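Neves Kitchen Trials – Set-up Guide
Section 4. Preparing and running a household chore trial

4.1 Before you read this section

We are often asked if a robot arm can tidy a kitchen yet. Our short reply is: some parts of the work, on some days, if the counter is not too full. The trials in this section will let you find your own answer with your own control program. They run in simulation, so you need no arm and no kitchen, only a computer where Neves is installed (Section 2) and a policy that is connected (Section 3).

By "policy" we mean the program that decides how the arm moves. By "chore" we mean one written instruction, such as "put the bread in the bowl", together with the check that decides if it was done. A "run" is one attempt at one chore. These words keep the same meaning in the whole guide.

The chore list has 43 entries at present. Most of them are pick-and-place work, and this is a limit of our list as much as of the machines. Wiping, pouring and folding are not included. Please do not write in a report that a policy "does housework" when it has passed only this list.

4.2 Starting the kitchen

1. Open the Neves launcher and choose Trials, then Kitchen.

2. In the field Scene, select Island. The other scenes, Sink and Pantry, use the same steps but have their own chore lists.

3. Choose the arm. The default is the fixed arm on a pedestal beside the island. If you change it, the saved start positions are lost and you must do 4.4 again.

4. Press Load and wait until the status line says Ready. On an older graphics card this can take several minutes the first time, while the textures are prepared.

5. Check that the arm stands still. If it shakes slowly or sinks, stop the simulation, set the physics step back to the default value and load again.

Caution: Do not press Load a second time while the status line says Preparing. Two copies of the scene will be opened in the same place, and the objects will jump off the counter.

4.3 Choosing how full the counter is

The setting Clutter has three levels: Low, Medium and High.

Low leaves only the object named in the instruction and the place where it must go. It is useful for finding mistakes in the connection. It says very little about real kitchens, where people leave things.

Medium adds objects that stand clear of each other.

High fills the island. Tall and narrow things such as bottles are mixed with flat things, and the arm must often pass over one to reach the other. We recommend this level for any result that you wish to publish or to show to a customer.

Note: Objects that are not part of the chore still count. If the arm knocks over a bottle on its way to the bread, the run is marked Done with damage. In the first version we had no such mark. Martim Figueiredo, who wrote the scoring, added it after we looked again at our own results and found that a policy with a very good score had pushed a vase to the floor in many of its successful runs. A person at home would not call this a success.

4.4 Setting the start position of the arm

1. Press Hold so that the policy can not move the arm.

2. Open the panel Joints and press Home.

3. Look at the gripper from the front and from the side. The fingers should point down and be free of the counter and all objects.

4. If you want a different start, move the sliders one at a time. Small steps are better.

5. Press Save start. The name may contain letters and numbers but no spaces.

6. Press Release.

Caution: The collision check does not work during Hold. You can drive the gripper through the marble top without any warning, and when you press Release the physics will try to separate them very suddenly. If this happens, use Reset all, not Home.

4.5 Writing the instruction

You can use the instructions from our list or write your own. For your own instruction:

1. Open Chore, then New.

2. Type the instruction as you would say it to a person in the kitchen. Keep it to one sentence.

3. Select the object and the target from the two menus. The scoring uses only these menus and does not read your sentence.

4. Under Check, choose Inside, On top of or Next to.

5. Set the time limit. The default is 30 seconds of simulated time, and it suits most chores with one object. For a slow policy you may raise it, but then write the new limit beside your result.

6. Press Test check. Drag the object to the target with the mouse and see that the lamp turns green. Drag it away again and see that it turns grey.

Note: Step 6 is the one that users leave out. If the lamp is wrong here, all runs of the chore will be wrong too.

Note: Be careful with words that fit more than one object. "Bottle" is a poor instruction when the counter is full. It can be an interesting one, if you want to know what the policy does when it should hesitate, but then please mark the chore as Ambiguous so that it stays outside the main score.

4.6 Running the trial

1. Press Run once and watch the whole attempt. Do not start a long series before you have seen one run from start to end.

2. Set the number of runs and tick Random positions.

3. Choose a folder for the records.

4. Press Run series. The window can be minimised, but the computer must not go to sleep.

5. When the series ends, open Summary. The marks are Done, Done with damage, Dropped, Not grasped and Out of time.

Each run writes one record. The reference series that comes with this version has 3365 runs at all three levels of clutter, and 905 of them are at High. You will find it in the folder reference, and we suggest that you open it before your own results, only to learn how a normal summary looks.

4.7 Reading the result

A single percentage is easy to quote and hard to trust. Look at the marks separately, for each clutter level.

Not grasped in most runs usually means that the camera or the start position is wrong – go back to 4.4. Dropped is more often a matter of grip force, or of round and smooth objects. Out of time can hide a policy that was doing well but moved slowly. Pascual Daza in our support group asks always for the recording of three such runs before he gives advice, and you can save his time by sending them at once.

Our own opinion, for readers who must decide if they should wait or buy: moving one known object to one known place works well enough to be useful. Clearing a full counter with no person near does not work well enough yet, in the policies that we have tested. The difference between Low and High is where you will see this, and it is larger than most visitors expect.

Please remember also that the simulation is kind. The light does not change during a run, no object is sticky and no child walks in. A policy that fails here will most probably fail at home. A policy that passes here has still everything to prove.

4.8 Last check before a High series

1. Reset all, then load the start position that you saved.

2. Turn the view until you can see the island and the arm together. The black band with the name FRANKA EMIKA should be at the lower right, and the gripper should point down at the floor, in the upper centre of the view.

3. Find the bread, the wooden bowl and the rolling pin on the island. If one is missing, the clutter level is not High.

4. See that nothing hangs in the air or is sunk in the marble.

5. Compare your window with the view below. With Random positions the objects may lie in other places.

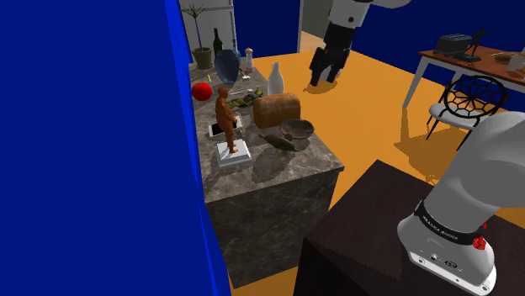

4.9 If something is wrong

The island is empty after Load. The object package was not found. Open Settings, then Paths, and point Objects to the folder where Neves was unpacked.

The arm does not move after Release. The policy is not connected, or it waits for a picture from the camera. See Section 3.

The lamp stays grey although the object is in the right place. Check if you have chosen Inside for a target that is flat. Change it to On top of.

The series stops before the end. Look in the last record for the word memory. Close the preview window and start again with Continue series. The finished runs are kept.

For other problems, send the log file and the name of your scene to support. Please do not send the whole folder of records.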